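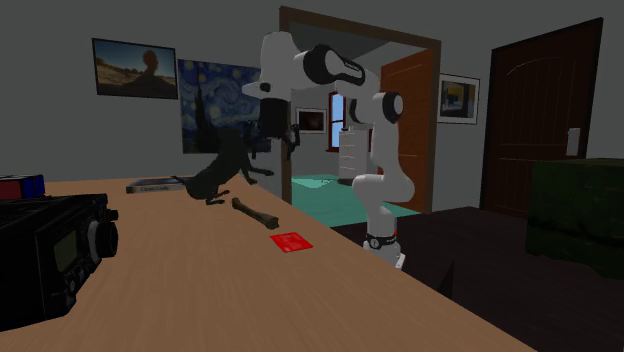
4 min read

Dec 14, 2021

My grandmother's table came to us in March, in the back of a rented van, wrapped in two moving blankets and a shower curtain. I had agreed to take it over the phone without measuring anything. Our dining area in Gurkdale is small, and the table was made for a farmhouse kitchen with a door at each end. For the first month we walked around it sideways.

I want to write down what I did to the finish, partly so I remember and partly so my sister stops asking.

The top had been coated with something shiny in the seventies or eighties. My grandmother called it varnish, but she called everything varnish. It had gone yellow and was lifting at one end where the sun hit it. You could push a fingernail under it. The rest was stuck on hard, with rings from cups and one long pale streak where somebody had spilled nail polish remover and wiped it the length of the board. I believe that was my aunt, and she believes it was my mother.

I started with a scraper. This was a mistake only because the scraper was dull and I didn't know how to sharpen it. I spent an entire evening on a patch the size of a dinner plate and left two gouges. My neighbor Rowena Dalisay, who used to refinish chairs for a shop in Cleltberg, came over the next day and showed me how to turn the edge with a file and a steel rod. After that the old finish came up in thin curls and I cleared the whole top over a weekend. She also told me to stop pushing and start pulling.

Sanding took longer. I did 80 grit, then 120, then 180, all by hand with a cork block. A power sander would have been faster, but we share a wall and the people next door had a new baby. I vacuumed between each grit and wiped the top with a damp cloth to raise the grain, let it dry, and sanded again lightly. Two of the cup rings never came out. They go deep and I decided to leave them.

Then I had to pick a finish, and this is where I lost most of the spring.

I read too much. Half the people writing about tabletops think polyurethane is the only sensible choice, and the other half talk about it as if it were a crime. I tested four finishes on the underside, in squares marked with masking tape: a water-based poly, a wiping varnish, plain tung oil, and a hardwax oil from a small outfit called Bistetti. I let them cure and then put a wet glass on each one overnight. That meant turning the table upside down on the blankets and eating on the couch for three weeks.

The poly held up best and looked the worst to me. It had the same plastic shine I had just scraped off. The tung oil looked beautiful and took a water ring the first night. The wiping varnish and the Bistetti oil were close. I went with the oil in the end. You can repair one spot without redoing the whole surface, and I know how we live.

The can cost $70. I put on two thin coats with a white pad, a day apart, and wiped off everything that didn't soak in. Lay the used rags flat outside to dry before you throw them out. Oily rags in a pile can catch fire on their own, and I did not know that until I was thirty-eight.

The color surprised me. Under the yellow it was a light brown, almost even from end to end, with a darker knot near one corner. My mother had never seen the bare wood and asked if I had stained it.

The legs were a separate job. They're turned, and you can't scrape a turned leg without a set of curved scrapers I wasn't going to buy. I used a gel stripper and an old toothbrush, then steel wool. One leg had a loose joint, so I knocked it apart, cleaned out the old glue, and clamped it back up with new. The clamps came from Butt Hardware and so did the replacement clamps, after I left the first pair out in the rain.

It has been in use since June. So far it has a scorch mark from a casserole dish, a dent from a dropped can of tomatoes, and a faint ring where my husband puts his coffee. I fixed the ring in ten minutes with a bit of oil on a rag. I haven't touched the scorch mark. Sobia Khokhar, who reads this blog and has commented on nearly every post since I started it, suggested oxalic acid, and I may try it on the underside first.

We still can't get past the far end without turning sideways. I've looked at cutting the table down, and a shop quoted me $406 to take a foot off the length and reset the apron. For now I've moved the bookcase into the hall instead and put the spare chairs in the bedroom.

Next time I'll write about the chairs, which did not come from my grandmother and don't match anything.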